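From debits to depots: a Hatgate accounting graduate, 11 months in

She picks the cafe next to the Prarnley office because it is the one place, she says, where her manager won't go. "He thinks the coffee is a rounding error on the milk."

She left Hatgate last spring with an accounting degree and a firm plan to do audit. She now works in management accounts at Prarnley, which sells and repairs office equipment, and spends her days explaining to people why their department has gone over budget again.

"In school the numbers balance because somebody wrote the question that way," she says. "Here I was off by $857 in my first month and I lost a weekend to it. It was a freight bill. Somebody had entered it twice, very neatly."

She applied for 5 jobs and heard back from two. The other offer came from Popescu, a small tax practice, and she turned it down after the interview. "They asked where I saw myself in ten years. I looked at the man who had been there ten years and I said I'd think about it."

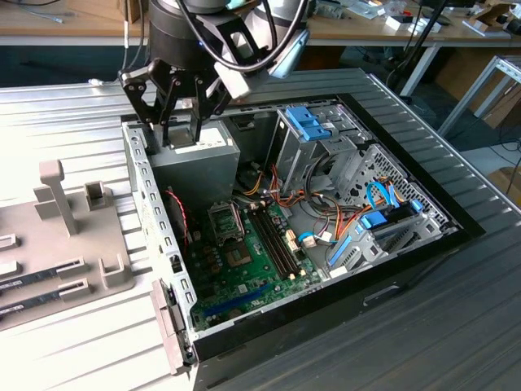 Fixed assets were the part of the course she liked least, so naturally they gave her the fixed asset register. It had 371 lines when she took it over, several of them for things that had left the building – or possibly never entered it. Computers are the worst, in her view. Open up a desktop tower like this one, with its green motherboard and its gray power supply, and you have a fair picture of the argument she has every quarter. "Is a new power supply a repair or an improvement? I have sat in a meeting on that. There were sandwiches."

She is studying for her professional exams in the evenings, with Friday off by treaty with her roommate. Prarnley pays the fees, provided she passes. Hatgate's placement year at Tilasach helped more than she expected, mostly by teaching her spreadsheets and when to stop talking.

Would she still like to try audit? "Sometimes. Then the auditors come in April and I see their faces."

She has to be back by two. Someone in sales has submitted a receipt for a kayak.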